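Thread on why cotton knits come out of the wash shorter and wider than they went in, and what the care label can and can't tell you. Mostly notes from testing for the Matos uniform order.

1/ Knit fabric is loops. On the machine the loops are pulled long by the take-down tension, then finished and rolled that way. Water and movement let them go back to a rounder shape. Length drops, width sometimes grows.

2/ Most people call that shrinkage. The trade calls it relaxation. The fibre itself hasn't got much shorter. Felting in wool is a different mechanism and doesn't reverse.

3/ Most of it happens in the first few washes. Raquel Carrilho at Retau runs 10 cycles at 30 degrees before she signs off a fabric, and her curve is close to flat well before the end.

4/ The dryer matters more than the wash. Tumbling supplies the movement the loops need. Same cloth, same detergent, dried flat: noticeably less loss in length.

5/ Measure before the first wash or you have no baseline. Lay the garment on something flat and smooth, let it sit, don't pull it. Shoulder point to hem, then hem edge to hem edge.
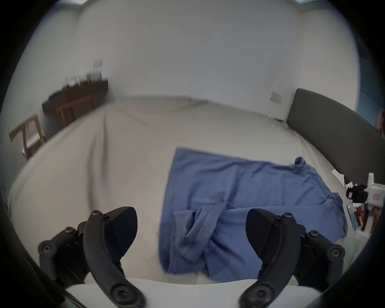 Blue knit on the bed, hem to the left.

6/ Sewn edges behave differently from the body. Stitching and ribbing relax at their own rate, so a hem can ripple on a panel that measures fine. Take the width at the hem and again at mid-chest, and write down both.

7/ Twisted side seams are a separate fault. That's spirality, from yarn twist in single jersey. Ironing hides it until the next wash.

8/ Barbara Borkowska asked whether preshrunk means anything. It means the cloth was compacted at the mill. Ask for the residual figure in writing. Skondura supplied theirs on Wednesday; Jomine still hasn't — and that order is 3,000 pieces.

9/ Colour loss and pilling in July, once the second lot is through the wash.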